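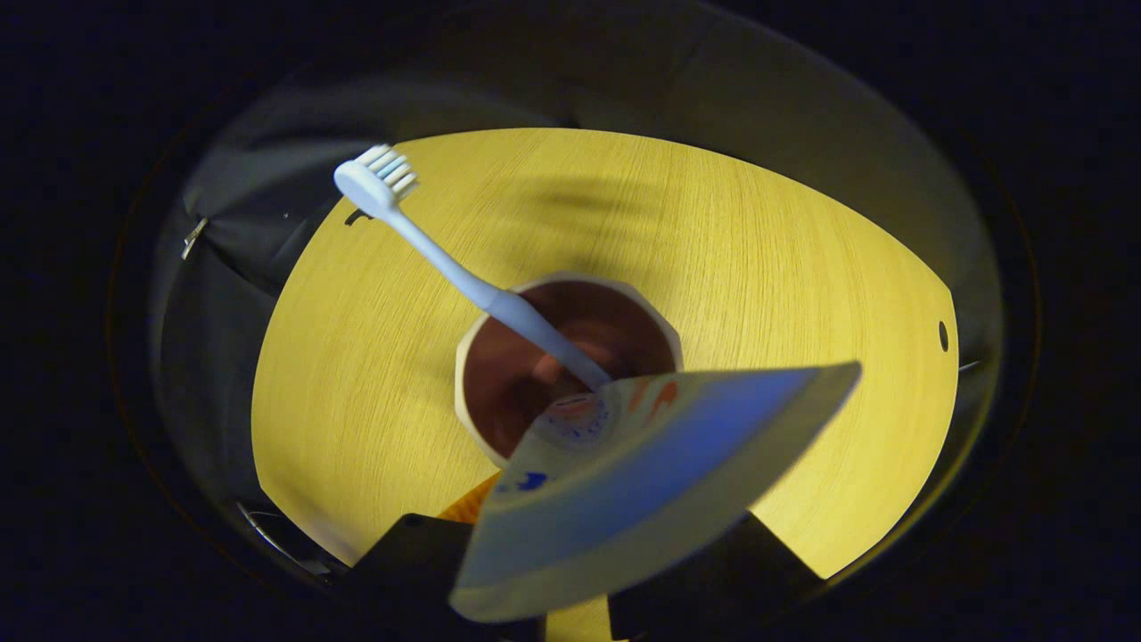
Zistwood Housekeeping Course
Handout for Unit 4: The toothbrush, the cup and the small table

What this unit is about

In the earlier units we worked with big surfaces: floors, beds, the bath. Now we come to the small things which a guest leaves out and expects to find again. Many complaints in guest houses concern exactly these things. A toothbrush has been moved, a cup has been washed with the wrong cloth, a piece of printed card has been thrown away and the guest wanted to keep it.

The practical part takes place in the Oyelaran Room at Westbridge in November. Please read this handout before you come.

1. Whose things are these?

Before touching anything, decide to which group it belongs.

House things: the cup, the tray, the soap dish, the towel. We clean them and we may exchange them.

Guest things: the toothbrush, the comb, medicine, glasses, anything from a pocket or a bag. We do not clean them. We lift them only when we must, and we put them back.

Unclear things: printed card, small boxes, labels, paper, one single sweet or button. These we treat as guest things until the guest has left the house. A card that looks like rubbish to you may have an address on the back, or it may be a present for a child.

If the card lies in the waste bin, it is waste. If it stands or lies beside the bin, it is not waste. This rule is simple, but new staff forget it very often in their first weeks.

2. The toothbrush

A toothbrush stands with the handle in the cup and the head up, so that air can come to the bristles. The head should not touch the table, the wall, or the head of another brush. When two guests share the room, give them two cups, also if they did not ask.

In a wide cup the brush leans far to one side. There is nothing wrong with this, provided that the cup is heavy enough. Test it with the practice brush: push the head lightly with one finger. If the cup moves, it is too light for this purpose, and you should take another one from the cupboard.

When you have to move the brush, put on fresh gloves and hold it by the middle of the handle. Lay it on a clean folded flannel, never directly on wood or tile. Afterwards it goes back into the same cup, leaning in the same direction. Guests notice the direction more than you would think.

3. The cup

Our toothbrush cups hold 300 ml. Any cup without a chip in the rim can be used, and it does not have to match the soap dish.

Glazed cups with a dark inside, for example reddish brown, are pleasant to look at, but they need more attention from you. On a white glaze the grey line of old toothpaste water is easy to see. On a brown glaze you will not see it from above. Tilt the cup to the window and look at how the light lies on the glaze. Where the shine is broken, there is still a film.

Faceted cups have one more difficulty: dirt stays in the angles below the rim. Go around with a soft brush first and only then with the cloth.

Washing order:
Rinse with warm water.
Leave with a little washing-up liquid for 20 minutes.
Brush the inside, then the bottom, then the rim.
Rinse two times and let the cup dry upside down on a rack.

Do not use the bathroom cloth for the cup. I repeat this in every unit and I will repeat it also in the examination.

4. The wooden table

Some bedrooms have a small round table in light wood in place of a shelf. A wet cup leaves a ring on it quickly. Dry the foot of the cup before you put it down, and wipe along the grain, not in circles, even though the top is round and the hand wants to go round with it.

Look also at the edge of the table. Old notches and small holes collect dust, and a cotton bud is better for them than a cloth. If you find damage which is not yet in the room book, write it down on the same morning. Do not try to fill it.

Put the cup near to the middle of the table. The edge should stay free for the guest's hand, book or telephone.

5. Exercise

Work in pairs. One person lays out a cup, a practice toothbrush, a piece of printed card and one small thing of their choice. The other person looks, clears the table, cleans it, and puts everything back. Then change places.

Please discuss afterwards:
Which thing was hardest to put back correctly?
Did you look at both sides of the card?
Would you have asked the guest something, and how would you say it in writing?

Bring to the session

A clean flannel, gloves in your own size, and your room book. Cups and practice brushes are in the cupboard at Westbridge. The key is with reception until 4 pm.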